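**Stedlow kitchen kit talk, speaker notes (Na-rae Kwon), 22 Feb 2023**

*Slow down at the start. Water on the left side of the lectern this time.*

Good afternoon, and thank you all for staying on after lunch, which I know is a lot to ask of anybody. I've been living with the Stedlow practice kit for two months now, and I have to say I've grown very fond of it, even on the days when it made me want to go home early. What you get is one arm, one gripper, a tabletop with the screw holes already in it, and a year of support from the people at Prasamano, who do pick up the phone (bless them!).

*Price comes up early, so say it before they ask: $1,710 for the support and software, arm quoted separately. Wait for the groan.*

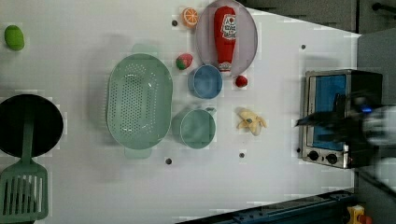

Setup is where I'd like to spend a little time, and I'll try not to wander. The first evening I did what everyone does and put out far too few things, all lined up nicely, and of course the arm looked wonderful. A real kitchen counter is a muddle. So now I lay the table more like this one, with the pan over on the far side from the toaster oven, the slotted spatula lying right across it, and the colander and the cups and the toy food spread through the middle, so there's always something to reach past. The peeled banana is my favorite test piece, because those splayed petals give you so many wrong places to grab.

*Pause. Ask who has tried soft or odd shapes. Take one answer, maybe two.*

Next, the software, Simus. It's friendly enough once you find the menus, and a new person can be recording runs in about 30 minutes. My one real grumble is that the confirm button just says "Ok" for everything, saving and deleting alike, and yes, I lost a whole afternoon that way. Prasamano tells me a fix is planned for April.

*Skip the calibration story if we're running over. Price sheets are by the door, and the loan form is on the back of each one.*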